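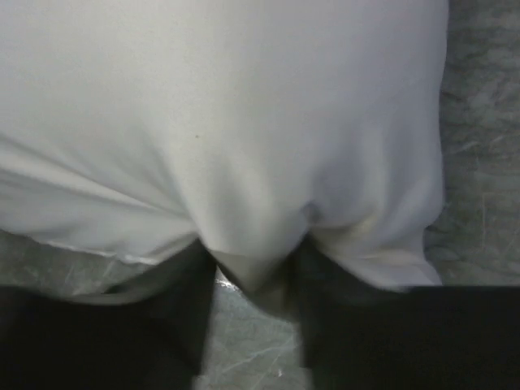 White fabric between the gripper fingers at the Jiddale robotics club.

I dropped in on the club one evening in October, expecting wheels and maybe a maze. Nope, pillows! The students are getting ready for the Flendholm Household Robot Challenge, where a two-armed robot has to handle soft bedroom stuff, and I stayed way longer than I meant to.

Their robot is called Lloyd (I asked why and got 7 different answers). It has two arms on one metal rail, each with its own little camera, and the practice area has a plain white pillow plus a blue one with Elsa from Frozen on it. 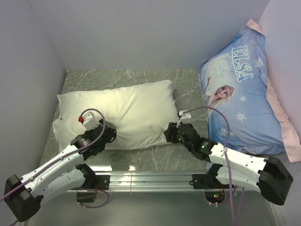
Why pillows are tough

Panya Thepsuriya, who coaches the club, told me a box is easy because it keeps its shape. A pillow squishes and sags, so each try is a bit of a new problem. The kids have logged 2064 tries so far this year, which blew my mind. 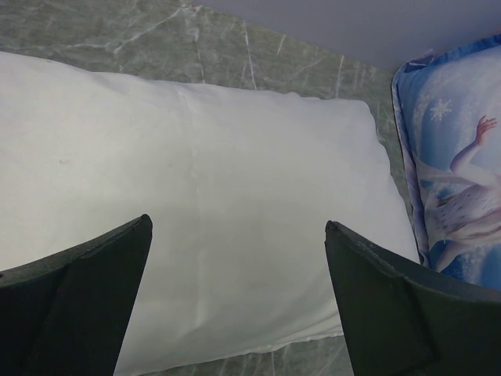 How long does a team get at the challenge?
Each team gets 20 minutes in the ring, setup included.

Next stop is Cernalberg, where nearly 20 teams are signed up. I'm already planning the drive (and packing snacks)!
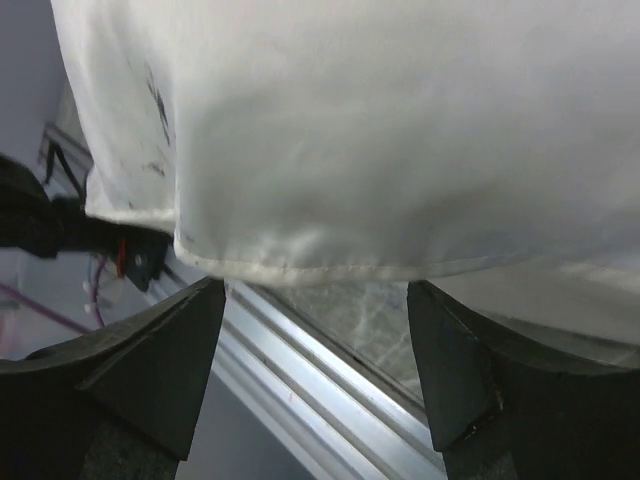 Gripper fingers near a stitched hem, with the rail behind.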